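The Second Gripper

Kenna Yule had the budget open on her laptop and the laptop open on the ironing board, the only flat thing in the room that wasn't spoken for. 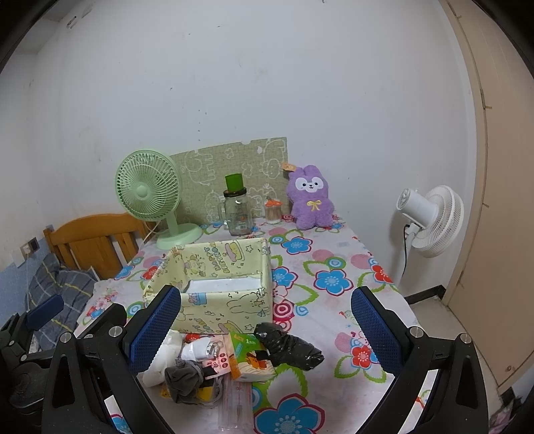

The open box on the bed, with the pile in front of it.

"Read me the number again," Thịnh Mai said.

"788."

"For one."

"For one, with pads. Mirzaei wants 80 more for a spare set of pads."

Thịnh looked at the pads on the one they had. They were navy blue, a mesh kind of pattern, and he had come to know them well since August. He didn't say whether they needed a spare set.

The money came from Grornwood, and Grornwood wanted a plan by September 7, 2023. It had to be one page. Kenna had written three and thrown out two. The first had asked for an arm. Đức Châu had called from the office and said an arm was a fine thing to want, and where would they bolt it, to the mattress? So the arm came out. The second asked for four hand-held grippers, and Loïc Ferrand sent it back with one line: who holds the other two?

There were two of them in the room. It was a fair question.

"Put down one more gripper," Thịnh said. "Then we both work and the homes take half as long."

"They don't take half as long. We'd be reaching into the same box."

"Different rooms, then."

"Then we need a second box of things." She typed that in. Things, assorted. She deleted it and typed Household items. Grornwood liked a line to sound like something you could return to a store.

The box on the bed had bread loaves and rabbits on it. Tươi Đặng had lent it to them along with the bedroom, and she had told them not to bend the sides. Kenna considered what it would cost to replace and found she had no idea. She left it off.

"What does Brirnlow charge?" Thịnh asked.

"Less. Fourteen weeks to ship."

"Fourteen weeks is Christmas."

"Nearly." She changed the cell anyway, to see how the total looked. It looked good. It looked like a total from people who would be sitting around until Christmas. She changed it back.

Tươi knocked and came in without waiting. It was her room.

"Are you using the fan?" she said.

"Which one?"

"The big one."

"No," said Kenna. "Take it."

"I don't want it. I want to know if I should charge you for it." Tươi came over to look at the screen. She had run a shop for most of her life and she read down the column quickly, moving her lips. "Where is the room?"

"What room?"

"This room. You have machines, pads, shipping. You don't have a room."

Kenna looked. She had nothing down for the room -- not here, and not in the other homes on the Nideo list either. She had thought of the rooms as where the budget happened.

"How much is it?" she asked.

Tươi thought about it. She looked at the plush bunny at the end of the bed, then at Thịnh, who was trying to stay out of it.

"Eighty," she said.

Kenna took out the spare pads and put in the room. The total didn't change. She saved the page and sent it to Loïc, and Thịnh picked up the gripper and went back to the pile.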